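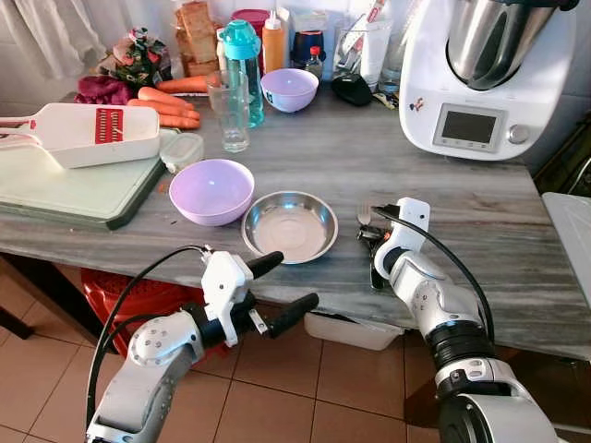
Project report – refilled ink cartridges against new ones

Aim was to find out if a refilled cartridge prints as many pages as a new one, and if the print looks any worse. We had 3 makes of refill (Usent, Trola, Grewal) and one new Pruden as the one to beat. Same printer for all of them, same plain paper, same page of text with a small colour chart at the bottom.

Ran each cartridge until the first faint line showed, then stopped. Pruden got to 900 pages. Trola was closest. Usent leaked in the tray and we lost a morning cleaning the heads, so its result is marked with a star in the table.

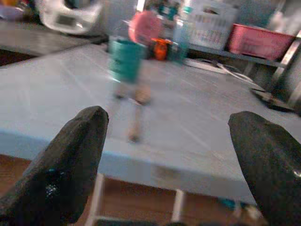 Cletus Szabo read the draft and said stopping at the first faint line was unfair on the refills, as a head clean might have brought the print back. Fair point. We did one clean on the Grewal afterwards and got another 81 pages out of it – didnt have time to repeat this for the others.

Print quality: 4 people marked the sheets without knowing wich was which. Black text, no real difference. Colour chart, Pruden best, Usent a bit pink.

Still to do before May: cost per page, second run of Usent with a fresh cartridge.

Related reports
Laser or inkjet for a small office
Does draft mode save ink?
Paper weight and jams
Storing toner over the summer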